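# posum-hands

Hello! Posum is our robotics club's term project, and this is the README for the recordings that go with it. We're trying to teach a two-armed robot to deal with parcels by first recording people dealing with parcels. I look after the data side, so if a folder name annoys you, that's me.

## What's in it

- `clips/` – 600 short recordings, one parcel job each
- `wrists/` – marker positions for the left and right wrist, one CSV per clip
- `notes/` – whatever we scribbled down on the day (spelling not guaranteed)

We started in March and had 51 usable clips by the end of that month, then got a lot faster once we stopped changing the folder layout every week. Sorry to anyone who wrote a loader for the old one!

## Before you train on it

Clips from the Gultach sessions have left and right swapped in the CSV header. Run `fix_sides.py` first – it only touches those files, so it's safe to run on the lot. Set 2 has no wrist data at all, which was a cable problem, and I'd leave it out unless you only want the video.

Job names are short and a bit blunt: `press`, `turn`, `slide`, `lift`, `stack`. For `press` both palms go on the lid, and the label can face any way you like.

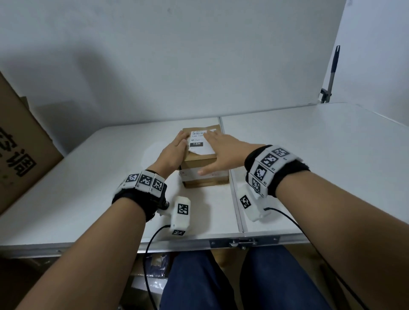
*Skirkodberg Robotics Club Newsletter, Issue 5*

If you're joining in, wear both bands with the markers facing out and check that each one shows up in the preview before you press record. Box corners go in the notes if they're squashed. I still need more `turn` clips with small boxes, so please do those first, and push to the `cârstea` branch when you're done.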